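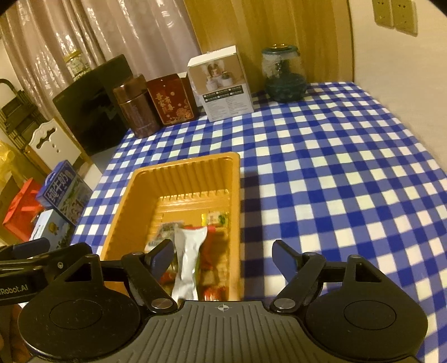

3. Shared tables and the order of serving

3.1 Where the meals were observed

The households in this part of the study are all in Lirkska and in the two smaller settlements on the road above it. We chose them from the list that was made for the earlier work on kitchen gardens (Skála and Beddoe, in preparation), so the families already knew at least one of us. This made the visits easier, but it also means that our sample is not a random one. Families who dislike visitors at mealtimes are missing from it, and we suspect that these families may serve their food in a different way from the others.

In total we have notes on 372 meals. Of these, 300 were ordinary meals on working days and the rest were meals with guests, mostly relatives from the same valley. The notes were written by hand after the meal and not during it. Dalibor Vávra, who grew up near Lirkska, advised us that a person who writes at the table is treated as an official, and after the first visits we agreed with him. The price of this decision is that some details were lost, especially the exact words with which the food was offered.

3.2 The cloth

We begin with the tablecloth because the people we spoke with also began with it. When we asked how a meal is prepared, the first answer was very often that the table is covered. Cooking was mentioned later. A table without a cloth was described as a table for work: for cleaning mushrooms, for school exercises, for repairing things. The same table with a cloth is a table for eating, and several of the older women did not like to see tools or newspapers on it, even between meals.

Checked cloths are used for the daily meals. In most houses the checks are blue or red on white, and we could not find any difference of meaning between the colours, although we asked about it many times. White cloths are kept for guests who come from outside the valley and for the meal after a funeral. One informant told us that her mother used a checked cloth for the priest, "because he came so often that he was no more a guest". We think this remark is useful. It shows that the choice of cloth depends on how near the person is to the household, and that this nearness can change with time even when the person's position does not.

Cloths of plastic-coated material are now common, and younger families prefer them. Maureen Rudd, in her unpublished notes on the weavers at Brulten, expected that the coated cloth would end the difference between working table and eating table, as it can be wiped and left in place all day. In our households this has happened only in part. Some families leave the coated cloth on the table but lay a small fabric one over it before the evening meal.

3.3 Trays and common dishes

Food in Lirkska is brought to the table in a common dish, and each person takes from it. For wet dishes this is a deep bowl or the cooking pot itself. For bread, dumplings, pastry, fruit and cold meat it is a tray. In older houses the tray is wooden, and in the others it is metal or plastic. The plastic ones were sold in the Sidine market from the end of the 1970s, and many are still in daily use.

The tray has a fixed place, which is called the middle although it is seldom the true middle of the table. It stands within the reach of the person who cooked. When a guest is present it is moved towards the guest, and this movement is done by hand and without words. In the notes on meals with guests, the moving of the tray is the most regular element we have. It was absent in only 2 of the houses, and in both of them the food was put on the plates in the kitchen.

Taking food from the tray follows an order, but this order is weaker than we had expected from the literature. Tichý, writing of the neighbouring valley, gives a strict sequence by age and sex, with the oldest man first. We did not find this. In our notes the first person is most often the one who must leave the table earliest, for example a child who goes to a school bus or a man who starts a late shift. The oldest person present takes first only when nobody is in a hurry – and on working days somebody usually is. It is possible that the custom has changed since Tichý's time. It is also possible that he was always received as a guest, and that he saw the guest order and took it for the daily one.

3.4 The last piece

The last piece on a common tray is left for a long time. This is known from many regions and we do not claim it as a special feature of Lirkska. What seems to be local is the manner in which the situation is ended. The cook does not offer the piece to one person. She cuts it, even if it is already very small, and leaves the parts on the tray. After this cut anybody may take. We were told that a whole piece "belongs to somebody" and a cut piece does not.

Dean Furnival has suggested to us that the cut may be connected with the division of bread at the harvest meal, where the last loaf was cut for all the workers. We find this attractive, but we have no source that would join the two customs, and the harvest meal has not been held in the valley since the cooperative was closed. For the present we prefer to describe the cut as part of the daily meal only. It was made in large families and in small ones, and also by two widowers who cook for themselves and their grandchildren.

In the meals with guests the cut is less common. There the last piece is offered, refused, offered again and then usually carried back to the kitchen – where, according to the children, it is eaten by whoever washes the dishes. The next section compares these refusals with the refusals of drink, for which our notes are more complete.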